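How Does a Robot Learn to Put Things Away?
A visit to the Skallwood open day

Have you ever been asked to clear the table? You probably did it without thinking very hard. You saw a thing, you picked it up, you put it where it belonged. For a robot, every bit of that is a puzzle, and last August the people at Skallwood opened their doors so that families could come and watch a robot work on it.

Our guide was Muchen Han, who teaches the robots there and who has a very patient way of answering questions (we had a lot of them!). The robot we met has an arm that bends in several places, a bit like yours, and a hand with fingers. Its job that morning was to pick up a marker and put it on a plate.

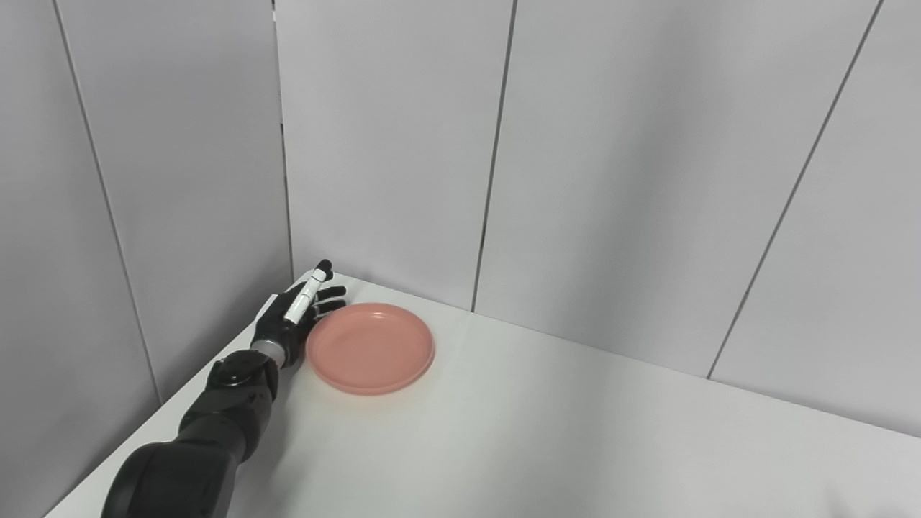 Now, a marker is a tricky thing to hold. It is thin and smooth, and it likes to roll. If the fingers squeeze too softly, it slips out. If they close in the wrong place, it tips over. You learned all this when you were tiny, by dropping a great many crayons on the floor, and robots need plenty of practice too. Muchen told us this one had already had 3000 tries at picking things up - and she keeps notes on all of them.

So how does it practice? First a person guides the arm through the job, slowly, again and again. The computer saves every bend and every squeeze. Later the robot tries by itself, using what was saved.

A girl near the front asked if the robot gets bored. Muchen laughed and said no, but the teachers sometimes do, so they stop for a snack.

Want to try it at home? Put on thick mittens, close one eye and move a pencil onto a plate, 3 times in a row. Go slowly, and let a friend have a turn after you.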